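4.2 Container adjacency and the placing of small items

Shares 44 Comments 23

The first round of trials treated each bin as an independent destination. In the second round the bins were placed side by side, since this is how most of the households in the Skelano survey kept them on a shelf or worktop. Bin colour was retained as the only label.
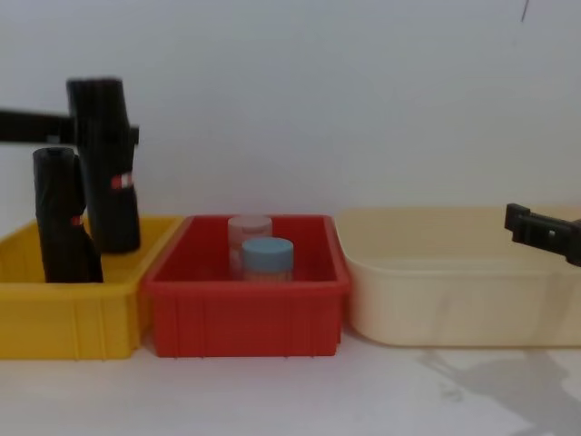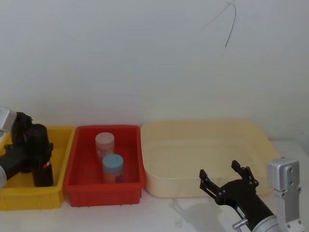
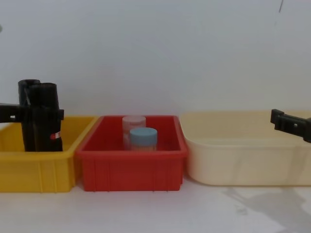
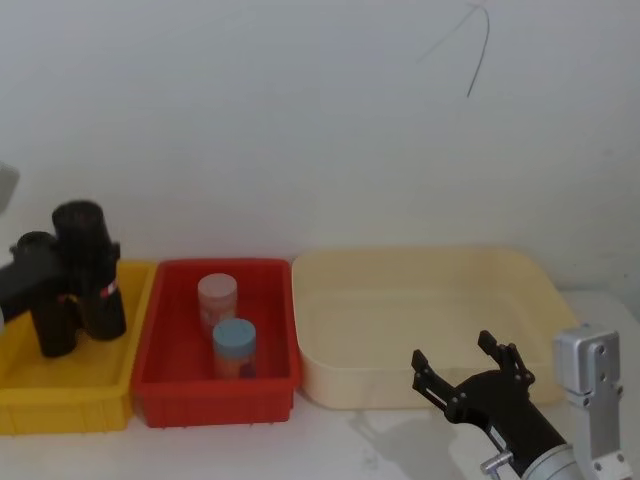
Figure 3. Three plastic bins in a row, yellow next to red, with two small lidded jars standing in the red bin.

Adjacency affects sorting in two ways. It shortens the distance between a correct and an incorrect placement, and it removes the strip of table that would otherwise separate one category from the next. Vilela's earlier work on kitchen drawers dealt with the first effect only. For open bins the second appears to matter more, as the rims of neighbouring bins form a nearly continuous line and the eye has only the change of colour to go by. The yellow and red bins in Figure 3 are of this kind: similar in shape, both ribbed at the front, and set against each other without a usable gap. Inside the red bin the jar with the light blue lid stands in front of the one with the pale pink lid and partly hides it, so that from the front the rear item is identified mainly by its lid. We refer to this below as lid-first identification.

Lid-first identification was coded whenever a participant named or selected a jar before its body was fully in view. Coding was carried out by Barreto and Pavlović working separately, and disagreements were settled by a third reader (Aravena). Of the 400 placements in the second round, 44 were coded as misplacements, and 23 of these went to the bin immediately next to the correct one. The remainder fell into no clear pattern. We had expected misplacements to be more common for tall items, which can be seen above the rim wherever they stand, but the data do not support this.

Item height nevertheless had an effect on retrieval. Participants reached first for whatever projected above the rim, even when the item requested was a short one in another bin. Short items were slower to find and were more often moved in passing. Where two short items shared a bin, the front one was usually lifted out before the rear one was touched — a habit that participants did not mention when asked to describe their method.

Bin width was not varied in a controlled manner. The Stollatholm set includes one container wider than the rest, and participants tended to reserve it for items they considered bulky, without any instruction to do so. Bastos has suggested that width acts as a second, unintended label. We think this plausible but cannot separate it from position, as the wide container was kept at the right-hand end of the row throughout. The Ekomov protocol, in which the order of containers is changed between sessions, would allow the two to be told apart.

One further limitation concerns lighting. The September sessions were held in the late afternoon, and two participants reported difficulty in telling the paler lids from one another. Their placements have been kept in the analysis; leaving them out changes the ranking of none of the conditions. Lid colour is taken up again in Section 4.3, where the jars are replaced by opaque tins of the same height.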